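Burness, half past five in the morning, and the gates aren't open yet. Eleven lads and a physio sat on a wall. The bus to Hedegaard was ment to be here at quarter past.

This is how an away trip starts in the lower reaches of the county league. No hotel, no plane, a carrier bag of bananas and someone's little brother asleep on the kit. Burness have done it all season with no permanent head coach, which is why I was sent up. The job has been open since July.

Short version of how that came about. The old coach left for Sandgate, a division up, two weeks before the first fixture. Took the goalkeeper coach with him. The club put an advert out, had a decent pile of replies, interviewed a handful and then couldn't agree. So they asked Ghislain MacPherson to mind things for a fortnight. He is still minding things.

MacPherson played for Burness as a centre half, back when the far touchline had a ditch behind it. Big, quiet, bad knees. He'd been running the under-15s and was happy doing that. He says so a lot.

"I said a fortnight," he told me on the bus, once there was a bus. "I wrote it on the calendar in the kitchen."

His first three games were draws. Then a bad defeat at home to Hastico, the works side from the estuary, who press like maniacs and have a striker on what everybody in the league thinks is silly money. After that, something settled. He moved Chia-jung Kuo from the left wing into the middle and more or less left her - sorry, left *him*, I had a different Kuo in my notes - left him alone.

Kuo is the reason people are driving in from Sandgate to watch. Not quick. Doesn't head it. But the ball goes to him and the game slows down, and then it's gone somewhere you hadn't looked. He works mornings at a tile warehouse and trains evenings, and he talks about set pieces the way other people talk about mortgages.

**The numbers, such as they are**

The gate for the Hastico game was 423. For the return of the same fixture, with Kuo in the middle and Burness on a run, it was 556. That's the biggest league crowd since the new stand went up, and they ran out of pies before half time. The extra money went on floodlight bulbs and a second hand roller.

It's not a fortune. Nobody I spoke to at Burness pretended it was. But it does change the conversation about the coach's job, becuase a side that's getting watched is a side people want to manage. More letters have come in. One from a man with a proper badge and a spell abroad. One from the old coach, which took some nerve.

**Hedegaard away**

So, the match. Hedegaard's ground is on a slope. You know this before you go and it still gets you. Wind straight down it too. MacPherson won the argument about which way to kick first (the captain wanted uphill, get it over with) and for half an hour it looked clever. Burness scored from a corner, a scruffy one, off a shin. Should have been two. Kuo hit the post from a free kick and stood there with his hands on his head for so long the referee had to move him on.

Second half, uphill, into it. Awful to watch. Every clearance came back. Hedegaard equalised in the 63rd minute, a good goal, low cross and a tap in, and I wrote "that's that" in my notebook. Which shows what I know.

What MacPherson did next was take off a forward and put on a full back, and move the whole side ten yards up the pitch. Braver than it sounds. If you sit deep on that slope, you drown. He'd worked it out on a scrap of paper on the bus, between the services and the bridge, and he'd told no one but the captain.

They won it 2-1. Kuo again - a ball over the top that held up in the wind as if he'd asked it to. Six minutes left. The away end, three rows of it, went berserk.

Afterwards, the dressing room was very quiet. Tired quiet. Somebody had found oranges. MacPherson went round and shook every hand, including the driver's, then went and stood outside by himself for a bit.

**Does he want it?**

I asked. Of course I asked. He said the under-15s had a cup tie coming up and he hadn't been to see them in weeks. I asked again over tea and got a long answer about drainage.

My own view, for what it's worth. He wants it and would like to be asked properly, by someone in a tie, once. The club, meanwhile, thinks it would be rude to push him. You could go on like that for years. Clubs have.

There are arguments against. He has no coaching licence above the junior one, and the league is bringing in a rule on that. He doesn't like talking to sponsors. His substitutions are late, always, the Hedegaard one aside. And if Sandgate come in for Kuo in the summer, as everybody expects, it's a different team and a harder job, and the man from abroad might be better suited to it.

But I watched the players get off that bus back at Burness, gone nine at night, stiff as boards, and none of them went home. They stood about in the car park asking him what time training was.

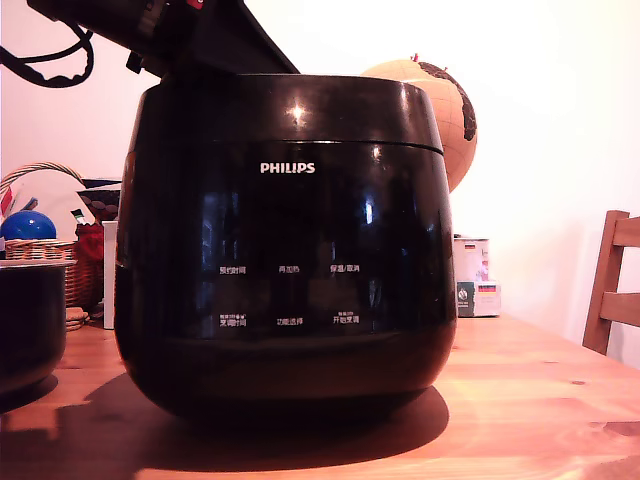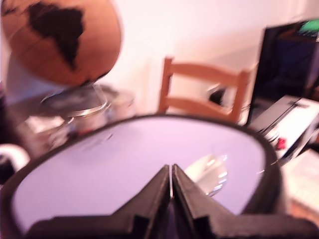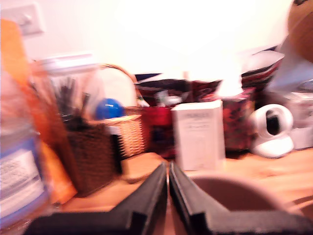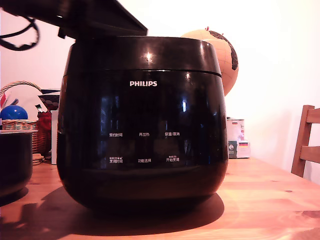 Chia-jung Kuo, when I rang to check a couple of things, said the slope was being made too much of and that the real trouble had been the left side, where Burness were giving the ball away all first half and got off lightly. He thought the full back should have come on at the break. He'd said so at the time. As for the job, he said, give it to Ghislain and let him keep the under-15s on top, he's up there every evening anyway, and could I please put in that the free kick took a deflection.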